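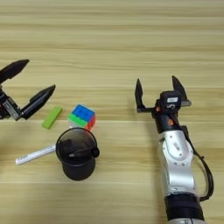
Riltesia Recipe Cards, the readme

Hi! I'm Nuria Requena and I've been typing up my grandmother's recipe cards, plus a lot of cards other people's grandmothers wrote, for longer than I'd like to admit. The whole pile is 1,445 recipes in one folder of text files. Take what you want, cook from it, feed it into your own little search thing, print it for your mom.

What's in the folder

cards.csv has one row per recipe. The columns are title, source, year_guess, servings, ingredients, method, notes. If the card had no title I used the first ingredient, so yes, there are 7 recipes called Butter.

boxes.txt tells you which box each card came from. There are 6 boxes. The Pivcombe box is by far the messiest, and it's also the one with all the good cakes, so don't skip it.

units.txt is my cheat sheet for old measurements. A "teacup" is whatever I decided it was after a long argument with Dardo Espinoza, who bakes much more than I do. If you think we got it wrong, open an issue and bring a teacup.

How I typed them

I kept the spelling as written. "Choclate" stays "choclate" in the method column, but I fixed it in ingredients so that searching works. Anything I couldn't read is marked [??]. Crossed-out lines went into notes, because sometimes the crossed-out version is the better one (see the Samarakoon lentil soup, where somebody changed the lemon to vinegar and then I guess regretted it).

Temperatures are a headache. Lots of cards only say "hot oven" or "quick oven" and I left those alone. Please don't send me a script that turns them all into numbers! Kyung-hwa Yeon wrote one, it was very clever, and it burned my shortbread.

Year_guess is really a guess. I went by handwriting, by the brand of margarine, and by what was printed on the back of the card. Zixuan Cao went over the dates in the Tivness box in February and moved a bunch of them earlier, so if you have an old copy of the file, grab it again.

Stuff that's missing or broken

70 rows have no method at all, only ingredients. They came that way. I've baked a few of them by feel and put what I did in notes with my initials.

Some cards show up twice with tiny differences. I left both in.

Commas inside the ingredients column are quoted, but one spreadsheet program I tried still split them, so check your import before you yell at me.

Using it

Do whatever you like with my typing. If you put a recipe in a book or on a blog, please keep the source column with it, these were real people's cards and their families do look. Corrections are welcome, one card per message if you can, with the row number. Peiyu Zeng is handling the pickle and jam fixes while I finish retyping the bread section.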